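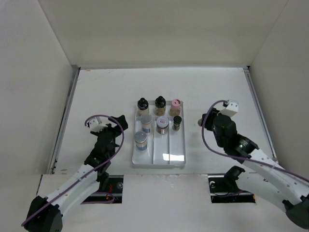 Two arms and one divided tray: bottles in the back row, jars in the channels.

Good habits for sorting a spice tray with two arms

I love this job! A compartment tray is about the friendliest thing you can give a pair of arms, and a few house rules make it a pleasure to run. These are the ones we keep taped up at the Prudham workshop.

Give every container a home. Tall bottles go in the back compartment, jars in the long channels up front. Decide it once, write it down, and stick with it (Rosemarie Seidel drew ours on the back of an old Vindora calendar and it's still the master copy).

Leave some channel open. A packed tray looks terrific in a cupboard, but fingers need room to close around a lid, and so do grippers. We keep the front of at least one channel free.

Park before you reach. Both arms stop well clear of the tray and the program is paused before a hand goes in to straighten a jar. That goes for quick fixes too. Yes, even the really quick ones!

One arm over a compartment at a time. If the left one is working the back row, the right one waits outside the tray.

Keep speeds modest around glass. Ours are capped at 109 millimeters a second anywhere over the tray, and 229 on the way back to the parking spot.

Watch the cable loops. They need enough slack for the wrist to turn, with nothing dragging over the caps. Run the wrist through its full turn with the tray off the table and look before you load up.

Tighten lids by hand first. Edeltraud Dreßler once swept up most of a jar of paprika at her place in Pultness, and she checks every lid now. So do I.

Wipe the tray with a barely damp cloth and dry it well. Jars slide so much more nicely on a clean floor, and it takes two minutes.

Rules last updated 10/20/18. Next up: the baking drawer!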